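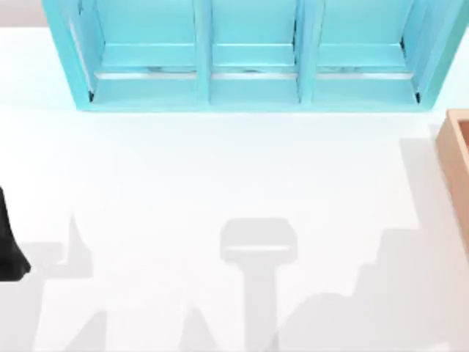 A turquoise shelf unit with three compartments, seen from above on a white tabletop.

The Small Shelf Comes Back

By Flora Dunbar
17/12/2021

Aarne Heinonen keeps his keys, his mail and a spare pair of glasses in the same place, and has done so for 19 years. He built the little shelf himself, after losing the car keys twice in one winter. It hangs by the front door of his apartment and has been painted four times.

"People ask where I bought it," he says. "It's a few boards and some screws."

Small shelves like his fell out of favor when homes got bigger closets and kitchens got taller cabinets. Things went behind doors. Now a lot of them are coming back out. Smaller apartments are part of the story, and so is the time people have spent at home over the past two years, looking at the same piles on the same counter.

At Butska, a secondhand furniture store, Hilkka Aaltonen used to put small wall shelves in a bin near the register. She now gives them a wall of their own. Spice racks sell first, then anything with a back panel. The ones with uneven compartments go faster than the ones divided into equal squares, which surprised her.

"Nobody owns things that are all the same size," Aaltonen says. "You have a wide thing, and then you have a few narrow things."

Color helps too. Plain pine sits for weeks – paint it green or pale blue and it is gone by the weekend. She charges $39 for a painted one and has stopped apologizing for the price.

Tapio Nieminen teaches a beginner's woodworking class and starts every group on a shelf. Students used to begin with a birdhouse. Most of those went into garages, he says, and a project that gets used teaches more, as the maker has to look at the crooked joint every morning. His advice is to measure what will go in the shelf before cutting anything. Mail needs more depth than people expect. Paperbacks need less.

He also tells them to hang it lower than they think. A shelf at eye level looks good in an empty room, but a hand coming through the door with groceries wants to drop the keys somewhere near the hip.

Not everyone is sold. Aino Kuusisto, who helps families clear out houses before a move, has carried plenty of small shelves to the curb with everything still on them: dried-up pens, single batteries, foreign coins. In her view an open shelf works for daily things and fails for the rest. If you haven't touched an item since February, it belongs in a drawer or in the trash.

Her own hallway has one shelf, bought at a yard sale. It holds dog leashes and a flashlight. The bottom section is empty, and she would like to keep it that way, though her sons have started leaving bus passes there.

Heinonen is thinking about a fifth coat of paint. The current one is a dark red he never liked much. He has half a can of yellow left over from the kitchen chairs, and he plans to use that up first.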